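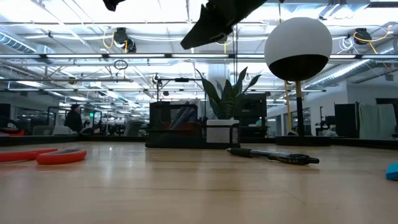

Figure 2. The gripper above the demonstration table, with the pen, the rubber rings and the mesh desk organizer.

3.1 The open day

Our visitors came to the Drurnthorpe lab on Mar 17, 2019, and we were so glad to have them. Hongmei Ye ran the tidying task on the wooden table while Duygu Polat took questions — many more than we had planned for, and very good ones. Most people wanted to know how the arm would pick up something as thin as a pen, so we let that part of the program run long and shortened the talk on Suvarna, our planning software.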